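Best order to read the big dystopias? And is the sequel stuff worth it

Posted in Books & Ideas > Reading Advice
Asked by margin_fometti in November

Hi all. Got a gap in my reading the size of a barn. Never did any of the dystopian classics in school, we got Steinbeck and then more Steinbeck. Now my reading group (meets at the Divel, the cafe, seven of us on a good night) wants to spend the winter on them and somehow I got put in charge of the order.

What I have so far: Brave New World, 1984, We, Fahrenheit 451. Do we go by date? By difficulty? One person wants to start with 1984 becuase it's the one everybody quotes. Another says that one flattens everything you read after it. Also is it worth adding essays or is that homework. People have jobs and kids, realistic limit is maybe 100 pages a week and even that's pushing it.

Translations too, if anyone knows about We. Library has two different ones and I can't tell them apart.

Thanks, sorry if this gets asked a lot, search on here is broken for me.

3 replies

drisetham
Date order. We first, then Brave New World, then 1984, then Fahrenheit. You get the argument building up that way. Orwell reviewed We before he wrote his own, and you can hear it in places, the diary especially. If you read 1984 first you spend all of We going oh this is like 1984, and that's backwards and a bit unfair on Zamyatin.

We is short but odd. Choppy, the narrator breaks off in the middle of thoughts, lots of math. Tell your group up front or two of them will quit by entry ten. Ours did. The rest of us loved it and still argue about the ending.

On translations, take both out, read the first page of each aloud, pick whichever one makes you want to turn the page. Then everybody use the same one!! We didn't and spent half the evening going "mine doesn't say that."

Brave New World, slow down for the chapter that cuts back and forth between conversations. Chapter 3 I think. It looks like a mess on the page, just keep going. The talk between the Savage and the Controller near the end is the best discussion material in any of these, give it a whole session if you can.

Essays, yes, but after, and only a couple of chapters. Skip the population ones unless your people like arguing about statistics. The ones on propaganda and persuasion are better for a group.

peng_reads
just read 1984. everyone will finish it. the rest are ok. Fahrenheit is short so put it whenever somebody's on vacation

quietshelf
Disagree with date order for a group, sorry. Fine if you're reading alone. With a group you want an easy win first or attendance drops. I'd go Fahrenheit, Brave New World, We, 1984. Fahrenheit moves fast and people who haven't picked up a novel in years get through it. Then Huxley while they still have momentum. Keep Orwell for last, it's the heaviest and you don't want to follow it with anything. Agree with drisetham that you lose the Zamyatin thing a little bit but you can just mention it on the night.

Couple practical things. Don't do a fixed page count, do it by section. 1984 comes in three parts so that's three meetings done for you. The long chunk in the middle where Winston reads from the forbidden book is where people bail, tell them skimming is allowed, they can come back to it. And don't let anyone skip the appendix on Newspeak, it's only a few pages and there's a whole argument to be had about what tense it's written in and why.

Questions, keep them loose. The one that worked best for us was "which of these places would you notice you were living in." Went on till they put the chairs up. The worst was "what would the author say about phones," everybody says the same thing and then it's just people complaining about phones.

If you want a fifth book do The Handmaid's Tale, obvious but it earns it. It also has a thing tacked on the end that makes a nice pair with the Newspeak appendix so maybe straight after Orwell, if they're not too worn down by then.

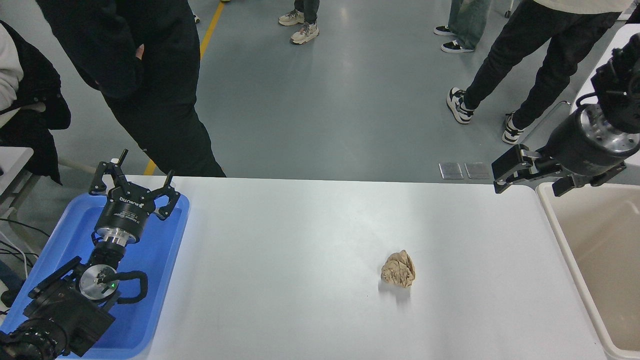 Oh and get the library to hold copies early, ours only had the one Zamyatin and the waitlist was terible. Used ones are cheap if you don't mind somebody else's underlining.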